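Workshop Tips: Perception and Planning Software for Table-Clearing Tasks

Collected by Carolina Abreu. Corrections from Hafþór Juhl have been merged. Last revised 11/25/23.

These tips apply to anyone training or tuning a policy that clears a kitchen table: picking up wrappers, moving dishes, putting trash in the bin. Most were written against the Grustumach planner and the Flarkance labeling tool, but the settings have equivalents elsewhere.

Before you start

Fix your clock first. If the camera stream and the gripper width stream are out of step by more than 40 milliseconds, the policy learns to close early or late, and no amount of extra data will hide it. Open and close the jaws sharply a few times at the start of each session and line up the two signals on that motion.

Write down the gripper's maximum opening and enter it in the config by hand. The default in the Grustumach template is for a smaller gripper, and the planner will reject wide objects without a warning.

Check exposure on the brightest surface in the room. Glossy floor tile will pull auto exposure down and leave the inside of a bin too dark to use. Lock it once the table looks right.

Perception

Patterned tablecloths. Small printed flowers get picked up as loose objects, mostly by detectors trained on plain tables. Do not raise the confidence threshold to fix this; you will lose real scraps first. Fit the table plane, then drop any detection with no height above it. A cutoff of 2 millimeters works for cotton and vinyl covers. A cloth with deep folds needs more.

Clear plastic. Depth is unreliable on it. Use the color mask for position and borrow height from the surrounding plane. Label crumpled film as one object even when the highlights split it into several pieces.

Hanging cloth. The part past the table edge is not table. If your plane fit includes it, the edge moves outward and the planner will try to set things down on air. Clip the fit at the first sharp change in surface direction.

Bins. Do not label a bin as a solid box. Label the rim as a closed outline and the opening as a separate region. The release target belongs to the opening. Items already inside should carry the tag "discarded" so they are not proposed as picks again.

Your own hardware. Mask the jaws with a fixed polygon for each opening width. A second gripper that enters from the side needs a tracked mask, as a fixed one will be wrong within a second.

Planning

Set the release point above the rim, well inside the opening. Light packaging drifts when the jaws open, and a target close to the wall leaves it hanging over the edge.

Give long handles their own collision shape. A pot wrapped in a single cylinder looks safe to the planner while the handle sweeps across half the table. Two shapes are enough: one for the body, one for the handle.

Mark food and cookware as keep items before the first plan is computed. The Fourie rule file reads this list once at startup. Editing it during a run does nothing until you restart.

Order picks by distance from the bin, nearest first. This keeps the return path short and clears space for later moves. Override the order only when one item lies on top of another. 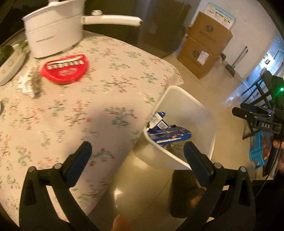 Bin against the table edge, packaging inside. Patterned cloth, pot handle and second gripper all need the settings listed on this page.

Two grippers, one table

Assign the workspace by region and not by object. Objects get pushed across the line and ownership becomes unclear. Put the bin in a shared region with a lock, and have the planner hold the second arm or operator cue outside until the first has withdrawn.

If both streams go to the same machine, tag every record with left or right at the source. Sorting them afterward by file time is slow and fails whenever a stream restarts.

Checking the data

Our January set had 3,779 segments before filtering. The usual faults were a missing release label and a mask that stopped updating after the jaws crossed the rim. Both can be found by script: look for a closed jaw at the end of a segment, and for a mask with no change in area while the camera moves.

Train a first test policy on around 1,000 segments. If it cannot find the bin opening by then, review the rim labels before collecting more.

The Jusilia viewer plays both streams side by side but drops frames above normal speed. Step through release events one frame at a time.

Keep the raw recordings. Masks and plane fits can be rebuilt from them when a threshold changes.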